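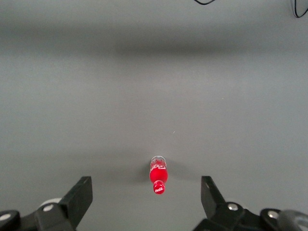 Notebooks > Manipulation Bench > Gripper Trials
Entries Equipment Logs Contacts

26/07/2022

Evaluation of the Gasach wrist camera with the two-finger linkage gripper, continued. The purpose of this session was to decide whether the Gasach unit may replace the Heltora camera on the second arm. The controller (Nurmi) and its settings were left as recorded in the January entry. Exposure was fixed before the session and was not adjusted between objects. For the Coca-Cola bottle, lying lengthwise between the open fingers with the cap toward the gripper, the red middle section and the cap were segmented without difficulty. The clear far end was not. The gray surface is visible through the plastic, and the detector placed the end of the bottle at the edge of the red. The resulting grasp center was therefore too close to the cap. The same error is recorded for the Heltora unit, so it should not be counted against either camera.

The cables at the top of the view were masked in software. The mask is to be kept with the calibration file and reloaded whenever the mount is removed.

Box, upright presentation

The shortbread box was chosen for its printed pattern and for its height in relation to the fingers. The standard approach was used, with the fingers fully open.
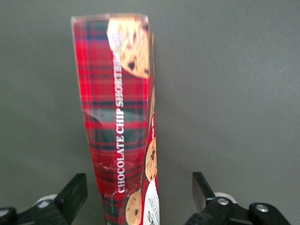 Fig. 2. Shortbread box between the open fingers, Gasach camera. Note glare on the upper part.

The tartan gives the feature matcher ample texture over most of the front face. Matches fall away toward the top, where the lettering and the cookie picture are washed out. The carton is also slightly bent, and the fitted plane was poor near the creases at the lower end – a flat-face model is not suitable for this item in its present condition. Merja Heiskanen has asked that the carton be retained in the object set as it is.

Log totals for both objects: 1,581 frames stored, of which 596 were rejected by the quality filter. Most rejections belong to the box. The filter threshold was inherited from the Heltora trials and may be too strict for the Gasach sensor.

Provisional finding: the Gasach camera is acceptable for opaque items. No recommendation is made for transparent items.

Outstanding:
Repeat the box series with the lamp lowered and the diffuser fitted.
Repeat the bottle with the depth channel enabled.
Request the revised finger pads from Flestell – 4 pads, same hole pattern as the present set.
Copy the filter settings into the shared log before the next session.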